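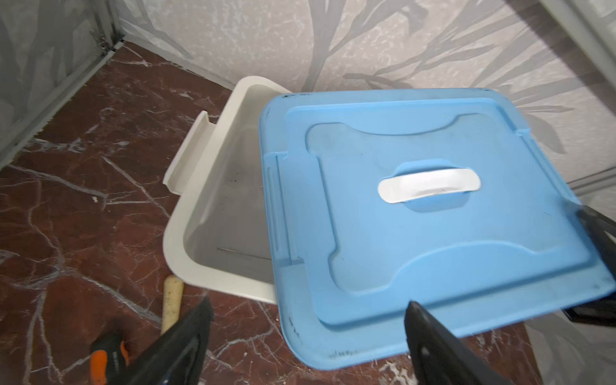 Drallascombe Groundwater Monitoring Group
Minutes of ordinary meeting, September 3, 2019
Jotdale Hall, side room

Chair: Jasmina Stoyanova
Minutes: Thaddäus Pichler
Apologies: as per attendance sheet

1. Previous minutes

Accepted with one correction. The Zanditz Road bore was recorded as screened in the gravel. It is screened in the weathered basalt below the gravel. The bore register already has the correct entry.

2. Standing water levels

T. Pichler tabled the winter readings. Levels in the shallow bores on the creek flats have recovered to near the long-term mean. The deep bores have not. The Matić bore is 30 centimetres below its reading for the same period last year, and the decline has been steady between visits.

The chair asked whether pumping on adjoining blocks could explain the fall. Pumping records for the neighbouring licences have been requested and not yet received. The logger trace shows no daily drawdown and recovery pattern, so a nearby pump is considered unlikely. A longer seasonal lag in the basalt is possible. No conclusion to be drawn until the December round is in.

Action: T. Pichler to follow up the pumping records.

3. Dip meter calibration

The older dip meter was checked against the steel tape at Jotdale and read long by eight millimetres over the full depth. The error appears to be stretch in the upper section of tape. Readings taken with this meter since the last check will carry a note in the register and will not be adjusted.

Moved that the older meter be kept as a spare only. Carried.
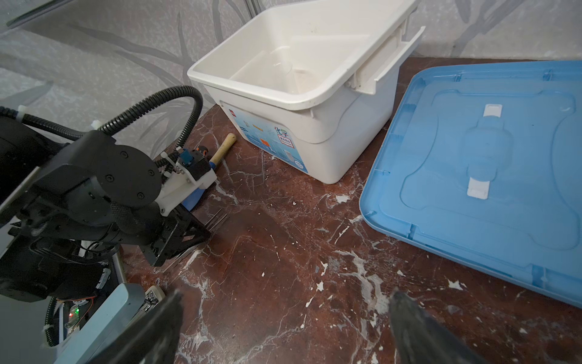

Figure 2. Dark reddish-brown marble with white veining.

4. Salinity

Electrical conductivity is stable at all sites except the lower Zanditz bore, where the last two samples differ by more than the meter tolerance. Purge volumes were not written on the field sheet for the second sample. The chair noted that without a purge volume the result cannot be compared with the earlier one. It will stay in the file, flagged as unverified.

Purging procedure restated for the record: remove three casing volumes or pump until conductivity is steady over five minutes, whichever is later, and write down both the volume and the time. Samples are to be filled to the brim and capped at the bore — not back at the vehicle.

Action: lower Zanditz bore to be resampled before the December round.

5. Bore register

The register now holds 113 entries, including decommissioned bores. Roughly a third have no surveyed collar height, so their water levels can be given only as depth below ground and cannot be used on the contour map. Survey will start with the bores along the creek and work uphill.

A member asked that local property names be kept beside the licence numbers. Agreed. Spelling to follow the name on the gate.

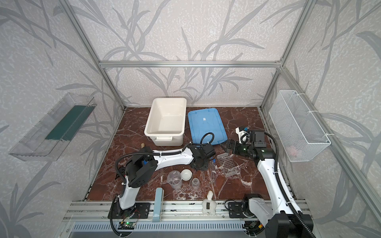 Field sheets, caps and spare bailer cord at the Jotdale shed are to be stored by site from the December round. At present they are mixed on one shelf and wrong sheets have gone out twice. The chair favoured a white plastic bin for each run, open-topped, with a moulded handle at the front and a flat light blue lid that can take a small white label, as in figure 3. Wire-mesh baskets hung from the shed frame with white cable ties, like the one on the right wall there, were also supported for light items. Bailers will stay on their hooks.

Action: J. Stoyanova to obtain prices for bins and baskets.

6. Logger downloads

Two loggers were found with clocks running on daylight saving time. All loggers are to be set to standard time and left there year round. The affected files have been shifted by one hour and the originals kept.

Battery replacement is due at the Matić bore and will be done at the next download.

7. General business

Access to the upper Drallascombe track is closed while the culvert is rebuilt. The bores beyond it will be read late or omitted, and the gap entered as no access and not as a missed reading.

Next meeting to be held in December, after the round is complete. Date to be circulated with the draft results.

Meeting closed.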